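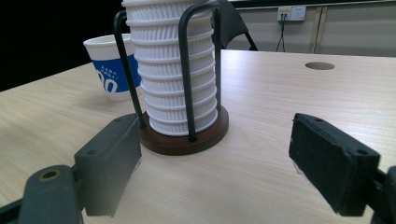

nillulden44
종이컵 셀 그리퍼 패드 질문입니다. 손으로 쥐는 그리퍼 두 개로 컵을 홀더에 얹고 빼는 작업을 맡고 있는데, 패드 면이 닳으면서 컵이 자꾸 돌아갑니다. 홀더는 둥근 갈색 나무 받침에 검은 철사 고리를 꽂은 물건이고, 컵은 겉면에 세로 주름이 잡힌 흰색이라 닿는 면적이 얼마 안 됩니다. 오른쪽 손가락에는 펠트 비슷한 면이 붙은 검은 패드를 쓰고 있습니다. Zemham에서 받은 교체용 패드가 있기는 한데 두께가 달라서 영점을 다시 잡아야 합니다. 패드만 갈고 영점은 그대로 둬도 되는지, 교체 주기는 어떻게 잡으시는지 궁금합니다.

보풀장인
영점은 무조건 다시 잡으세요. 두께가 다른 패드를 끼우고 그대로 두면 닫힘 값이 틀어져서 기록이 전부 못 쓰게 됩니다. 저희는 2000회마다 갈고 갈 때마다 다시 잡습니다.

오후네시
2000회는 너무 잦은 것 같은데요. 종이컵이면 마모보다 종이 가루가 문제입니다. 마른 솔로 털어주기만 해도 꽤 오래 갑니다. 저는 횟수로 정하지 않고 눌러 봐서 복원이 느려지면 갈아요.

보풀장인
눌러 보는 건 사람마다 기준이 다르잖아요. 교대 있는 곳에서는 횟수로 정해 두는 게 편합니다.

오후네시
혼자 보는 셀이면 굳이 그럴 필요 없다는 얘기였습니다. 글쓴 분은 혼자 하시는 건가요?

nillulden44
둘이서 합니다. Maricruz Hinojosa 님이 오전, 제가 오후입니다. 오전에는 괜찮다가 오후에 밀리는 날이 있어서 처음에는 패드가 아니라 제 손을 의심했습니다. 같은 컵으로 바꿔 가며 해 봤는데 오전조가 잡아도 밀리더군요.

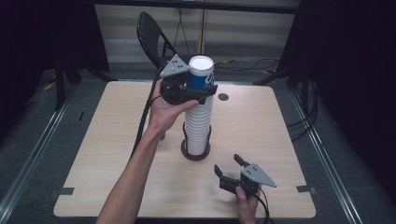 컵을 위에서 집을 때가 제일 까다롭습니다. 더미가 높으면 팔을 꽤 들어야 해서 손목이 꺾이고, 그러면 두 패드가 나란히 안 닿습니다. 한쪽 모서리만 눌리니까 그 자리부터 닳는 것 같습니다. 컵을 적게 쌓으면 나아지는데 그만큼 자주 채워야 해서 고민입니다.

grigaite_fan
그럼 패드보다 높이 문제 아닌가요. 테이블을 낮추든지 서는 자리를 올리든지 해야죠. 패드는 갈아 봤자 같은 모서리가 또 닳습니다. 저희 Atuvville 쪽 셀도 발판 하나 놓고 해결했습니다.

보풀장인
높이도 맞는 말인데 이미 닳은 패드는 갈아야죠. 둘 다 하시면 됩니다. 그리고 케이블도 한번 보세요. 팔을 들었을 때 케이블이 당기면 그리퍼가 그쪽으로 기울어집니다. 당기지 않게 여유를 남기고 팔뚝 쪽에 한 번 고정해 두세요.

nillulden44
케이블은 생각을 못 했네요. 일요일에 셀이 비니까 그때 정리하고 다시 쓰겠습니다.

Anouk S.
Anouk Segers입니다. 예전에 같은 구성을 관리했습니다. 순서만 적어 둘게요.
1. 전원을 끄고 손가락을 끝까지 벌린 다음 패드 나사를 푼다.
2. 붙는 면의 가루와 접착제 찌꺼기를 닦는다.
3. 새 패드를 대고 나사를 번갈아 조금씩 조인다. 한쪽을 먼저 다 조이면 패드가 비틀어진다.
4. 천천히 닫아서 두 면이 위아래로 같이 닿는지 본 다음 영점을 잡는다.
손가락 회전축에 유격이 있으면 4번에서 바로 보입니다. 그때는 패드를 탓하지 말고 축부터 손보세요.

오후네시
3번에 보태면, 나사 고정제는 안 쓰는 게 낫습니다. 작은 나사라 다음에 풀 때 머리가 뭉개져요.

보풀장인
약한 걸로 조금이면 괜찮던데요. 안 바르면 일주일 만에 풀립니다.

오후네시
저는 풀린 적이 없습니다. 진동 없는 작업이라서 그런지도 모르겠네요.

nillulden44
후기 남깁니다. 양쪽 패드를 갈고 영점을 다시 잡았습니다. 케이블은 팔뚝 쪽에 묶었고요. 나사 고정제는 일단 안 발랐습니다.

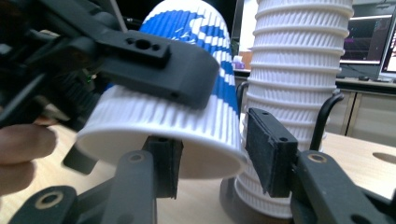

왼손 쪽은 이제 컵이 돌지 않습니다. 오른손은 2번까지 하고 보니 회전축이 조금 헐거워서 부싱을 주문했고, 올 때까지는 볼트만 조여서 씁니다. 컵을 기울여서 넘겨줄 때 주름이 눌리는 건 여전한데, 닫는 힘을 한 단계 낮추니 덜합니다. 더 낮추면 컵이 빠집니다.

grigaite_fan
높이는요?

nillulden44
발판은 아직입니다. 대신 더미를 낮게 시작하는 걸로 오전조와 맞췄습니다. Maricruz 님은 자주 채우는 게 귀찮다고 하시는데 저는 손목이 편해서 계속 이렇게 하고 싶습니다.

보풀장인
교체 날짜하고 횟수는 꼭 적어 두세요. 둘이서 보면 한 사람은 꼭 잊어버립니다.

Anouk S.
부싱 들어오면 축을 갈고 나서 영점을 한 번 더 잡으세요. 볼트로 조여 둔 상태의 영점은 그대로 못 씁니다.

nillulden44
네, 부싱 오면 그렇게 하겠습니다. 횟수는 2000으로 적어 두고 그 전에 밀리면 줄이겠습니다.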